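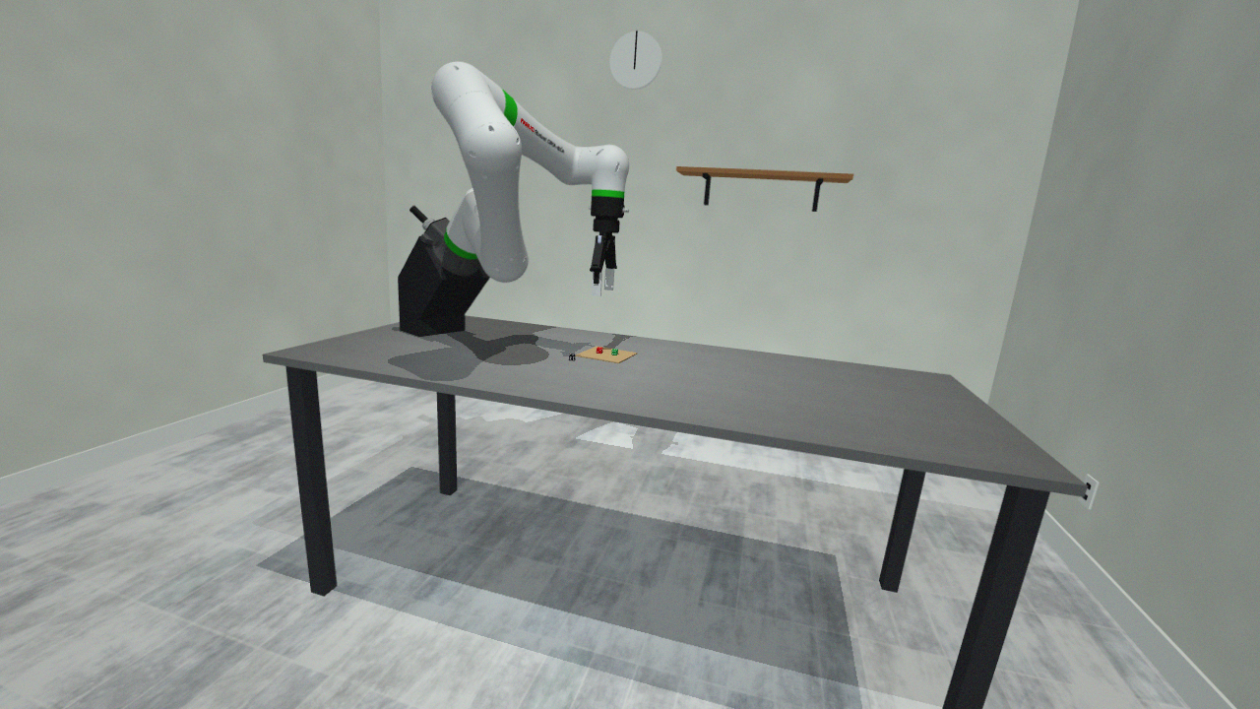
9/29/21

Durkport, morning. I've been hanging around the Tidance project at Travmont for a little while now, and I finally have some news to pass along: they've started building up their collection of dice examples! If you've been following the simulated arm work, you know the team has been itching to get to this one.

The setup is pretty simple on paper. There's a red die, a green die and a black die, plus a flat tan board, and an operator steers the simulated arm through a short task while the software saves the whole thing. Every saved run goes into the pile the learning system will train on later. The goal for this round is 400 runs, and they'd like them all done before December (I'm told that's very doable, but I've heard that before).

I got to sit in the operator's chair for 9 tries. Three of them were good enough to keep, so I'm feeling pretty proud of myself. The controls are touchy, and a die is such a tiny thing to line up on when your fingers are on the other side of a screen! I kept coming in too fast and then backing off. The regular operators go slow and steady the whole way down, and they throw out a run if they wander too much, even if the die ends up where it should.

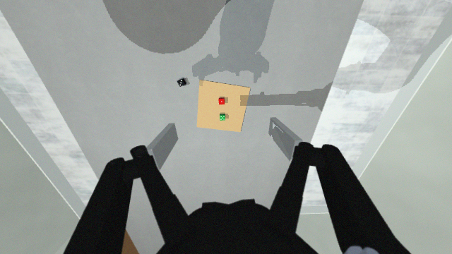 *Source: Tidance simulation, Travmont*

A lot of my session was spent switching between views. The one that looks out past the gripper is my favorite, with the two open fingers reaching up toward the board. On the run I was practicing, red and green were on the board and black was off on the gray tabletop by itself. The shadows took some getting used to, too. The arm throws big dark shapes over the table, and for a second I mixed one up with the place I was supposed to be aiming for.

The layouts get shuffled between runs, so the system sees the dice in different spots. Each run also gets a short written instruction, and those have been the surprise headache of the week. One operator writes "black one," another writes "dark cube," and there's a friendly argument going over whether to clean that up or leave it alone. I'm on the leave-it-alone side, for what it's worth.

Next up is a second batch using a layout set from Tanabe, with a few more starting positions for the arm. Travmont plans to post the first batch once the instructions have been checked, and I'll put the link up when I have it. My three keepers should be in there somewhere!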